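Search posts
Search
Clear

moving our office phone number from one provider to another. a thread. it was supposed to be a form

background: we're Cerard, small office in Stonden, we fix and calibrate scales (shop scales, warehouse scales, the big ones trucks drive onto). one main number, ends in 3380. on the vans, on every sticker on every scale we've ever touched. we are not changing that number

been with Ilent forever. old copper lines, four of them, plus one for the fax, plus a line I couldn't identify. more on the mystery line later

got a letter in March saying the copper was going away in our area and we could move to Ilent's internet phones or "make other arangements". I made other arrangements

the other arrangement is called So. yes that's the whole name. try searching for help with it. try typing "So call forwarding not working" and see what you get

So is $59 a month for our size with 1000 outbound minutes included. incoming doesn't count. we mostly get called so fine

ok the port. if you've never done one, a port is when the new provider asks the old provider to let go of your number. the old provider checks your details against theirs. anything doesn't match = rejected

first rejection: name mismatch. we put Cerard. Ilent has us as "Cerard Scale & Balance" from before we shortened it. the name on the bill is Cerard. the name on the ACCOUNT is the long one. two different fields

lesson there, call and ask for your customer service record before you do anything. CSR for short. it's the page with what they really have on you, the bill is only what they print

took two calls to get the CSR. first person sent me a copy of the bill

second rejection: address. Suite B vs Unit B. I'm not kidding

third rejection: wrong PIN. there's a port-out PIN and it is separate from the PIN you use on the phone with them. ours was 1823 on some paperwork in the file drawer and that was the phone one. had to have a new one made and it expires after a few days so don't get it early

each rejection puts you at the back of the line btw. it doesn't pause, it starts over

somebody replied asking did I cancel the old service first. NO. do not do that. if you cancel, the number goes back in the pool and then you have nothing to port. keep paying the old people until the new people say it's done. put it on a sticky note

also don't change anything on the old account while the port is open. I tried to drop the fax line in the middle to save a few bucks and it froze the whole order

ok the mystery line

six lines on the bill, I could account for five. plugged a cheap desk phone into every jack in the building. one in the supply closet had dial tone and wasn't on my list. called my cell from it, number came up, matched. plugged into: nothing

so then I thought great, cancel it

did not cancel it. called the alarm company first just in case. it's the alarm. there's a second jack up behind the panel, same line, closet one is just an extension of it

so please go find out what your alarm is on before you move your phones. also elevator if you have one, also the door buzzer, also the card machine if it's old. these things sit there quietly using a phone line for years

alarm people put in a cellular box, monthly fee went up a little. had to be done before the copper went. book this early, they had a three week wait

fax. we have customers who fax. I know. internet fax add-on with So works ok for receiving, sending is slow and anything over ten pages dies. split it up

phones themselves – we bought new desk sets, didn't have to, you can get an adapter for the old ones. I'd do the adapter for the shop floor if I did it over. they get dropped

internet. your phones are on it now. ours was fine for email and terrible for four calls at once while someone uploads calibration photos. moved the phones to the top of the list in the router settings (it's called QoS, quality of service) and that fixed most of the robot voices

power. copper phones worked when the lights went out. these don't. got a battery backup for the router and the modem. BOTH. I only did the router the first time
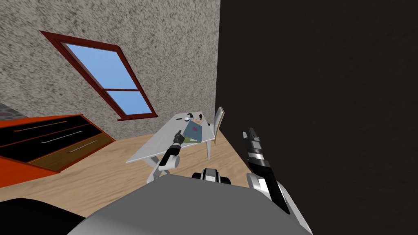
Dena Kolbrook
Office Manager, Cerard

back from lunch, where was I

fourth try went through. they give you a date and a window. ours was a Saturday, which I asked for, we're closed

night before: recorded the new greeting, set the business hours, made a ring group so all the desks ring at once. do all that ahead. So lets you set everything up on a temporary number and then the real one just drops on top

day of: called 3380 from my cell every so often. old greeting. old greeting. old greeting. busy. then new greeting at 2:40 in the afternoon. I may have cheered in the parking lot

BUT. called from my mom's landline and got dead air. calls from Ilent customers weren't coming through, everyone else's were. old provider still thought the number lived with them. apparently common. So opened a ticket and it was fixed by that night

so test from more than one carrier!! ask a friend, ask a relative, ask the pizza place

texts. nobody warned me texts are a separate thing from calls. customers had been texting the main number for years I guess and getting nothing. you can turn it on but there's a registration form for business texting and it takes a while to clear. still waiting on ours

caller ID also separate. for the first few days we showed up as just the city and state. people don't answer that. you have to ask for the name to be set, and then it takes its time getting around to everybody

911 address. do this one the same day please. with internet phones the emergency people get whatever address you typed in, not where the wire goes. we have one person who takes a desk phone home, that phone needs its own address

last Ilent bill. they billed a full month past the port date on two of the lines bc only the ported numbers close automatically. the fax one and the alarm one had to be canceled by phone, by me, on hold. got a credit. check your last bill line by line

oh and forwarding. the after-hours forward was living on Ilent's side so it vanished with them. first Monday morning there were no messages and I thought slow weekend. no. there was nowhere for them to go. one customer had a deli scale down the whole time, sorry again

things I'd have ready if you're about to do it:
– CSR from the old provider, copy the name and address off it exactly, mistakes and all
– most recent bill
– the port PIN, fresh
– list of every line and what's plugged in to it
– who can authorize changes on the account (ours listed someone who retired, took a letter to fix)

would I do it again, yes. bill is lower, I can change the holiday hours from my couch, and voicemails come in as email which the guys in the vans like. spelling on the transcripts is wild. "your truck scale" comes through as "your drug sale" pretty much every time

someone asked about keeping one copper line as backup. not offered here anymore. we set it so if the internet drops, calls go to the shop cell. tested it by pulling the plug. took a few rings but it went

also asked: contract? month to month with So, we didn't do the yearly. it's a bit cheaper yearly but I wanted to see a winter first, our internet goes out in ice

that's all I've got, going to go sit on hold about the text thing

Related posts
Battery backup for the modem, which plug goes where
Fax is still a thing in Stonden, a poll
Reading a phone bill: taxes, fees, other fees
What to say on your after-hours greeting
Shop scale reading high? check what's under it first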